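Date: March 22, 2021
Subject: Re: [larkeo-users] Score submission and the tape part for the April concert

Replies inline. I have trimmed the quoted message to the parts that still needed an answer.

> The call says "fixed media or live processing." My piece has both. There is a stereo file that plays from the start, and then the bass clarinet goes through a Geltura patch in the second half. Do I submit it under one heading or the other?

Put it under live processing. The form only uses that field to decide how long your setup slot is, and pieces with a patch get the longer one. Mention the stereo file in the notes box so the person at the desk knows to expect a cue at the top.

> I also wrote the patch in the old version of Geltura and I have not tried it in the new one. Will the hall machine open it?

It will open, but check your delay lines first. The new version reads delay times in milliseconds and the old one read them in samples. A value of 765 samples, a short comb effect at our usual rate, becomes a long echo if it is loaded as it stands. I had this happen with Cavalcanti, my piece for viola and electronics, and did not catch it until the dress rehearsal. You can either convert the numbers by hand or put the old delay object in the same folder as the patch. Both work on the hall machine.

> What about channels? The last concert was in eight and I mixed for that.

We have 6 speakers this time, in a ring, with no sub. If you mixed for eight, please make the reduction yourself and send us the result. We can fold it down at the desk, but the front pair tends to come out too loud and there won't be time to fix it between pieces.

For anyone else preparing files, the full list of what to send is as follows.

## What to send

- One score as a PDF, in C or transposed, with the cues marked. Page turns matter more than usual because the Merasier room has narrow stands.
- The audio, as separate mono files or one interleaved file. Either is fine, but say which. Leave 2 seconds of silence at the head of each file.
- The patch, with every sample and external it needs in a single folder. Please open it once on a computer other than your own before you send it.
- A program note of one paragraph and a biography of one paragraph. Anything longer than that gets cut.
- Stage clothes are black, as before, and that includes whoever runs the electronics. A plain sweater is fine.

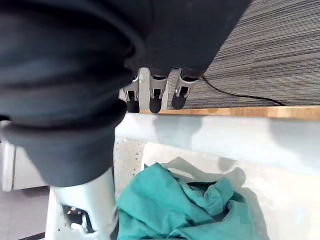
- A stage plot. A pencil drawing is enough if it shows the player, the microphone and where the laptop goes.

## Rehearsal times

Each live processing piece gets over an hour in the hall and each fixed media piece gets half that. The order will follow the program. If your player can't make the assigned slot, write to the list and trade with someone directly, then tell me what you agreed on.

I still need scores for 2 of the pieces on the program. I have written to both composers off the list.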